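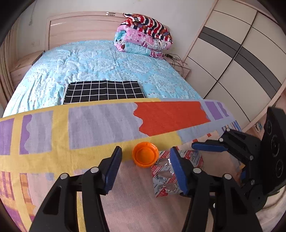 2 min read

Workshop notebook, January, 4:15 p.m.
Small sorting, table in the bedroom

Carried on with the loose small stuff from the Clistness boxes. The bench is still full of the shelf parts, so I worked at the table in the bedroom and left the patterned cloth on it. I was going to take the cloth off but it stops round things rolling, and the caps roll.

State of things when I started: orange cap lying open side up on the yellow band, blister pack right up against it. That pair came out of the same bag and I have not split them yet. The cap has an outer rim and a second ring inside, with a flat bottom in a lighter orange. I tried it on two bottles from the Masanja lot. Too wide for the first. It sat on the second but would not turn, so it isn't from there either. It goes in the "caps, no bottle" jar for now.

The blister pack is the silver and grey one with the red sections. The pockets are crumpled. Rule from last time still applies: packs don't go in the mixed bin, even flattened ones, and nothing gets popped out to save room. Read the printing under the lamp, write it on the slip, then into the lidded tub. Margit takes the tub back to the pharmacy when it's full.

Sorting order that worked today:

Caps first, by width. I used the Olumari trays, the shallow ones. The deep ones are a pain because you have to tip them to get anything out.
Then packs and foil.
Then paper, folded leaflets mostly.
Whatever is left goes in the Stunolside tin and gets looked at another day.

43 pieces logged by the end, 13 of them caps. I wrote the total on the lid of the tray this time. The last tray had no number on it and I ended up going through it twice.

Problem with the cloth: the print is busy, patchwork with red next to a pale lilac-grey block, and anything small and red gets lost on it. I missed a red washer for a good while. Orange on yellow is not much better. Moved to the lilac-grey part for the small pieces and that was easier on the eyes. A plain dish towel on top would probably do the same job – try that next.

Light is poor by this time of day. The desk lamp throws a glare on foil, so tilt the pack and read it from the side. I copied one line wrong and had to cross it out, see the slip.

Wardrobe: the sliding door sticks if you push from the top. Push low. The spare trays are going in there, bottom left, once the blankets are moved. I did not get to that today.

To do
– Labels for the cap jar, by width
– Ask Margit if the tub can go this month or if she wants to wait
– Dish towel
– Second bag from Clistness, not opened yet

Comments (3)

Margit Strand
The tub can go any time, I pass there anyway. Leave the slips inside it please, last time they were loose in my coat pocket.

pk_bench
For the caps with no bottle, try the old glue bottles on the top shelf. Some of those take a wide cap with an inner ring.

Margit Strand
Also I need 2 of the shallow trays back when you're done with them.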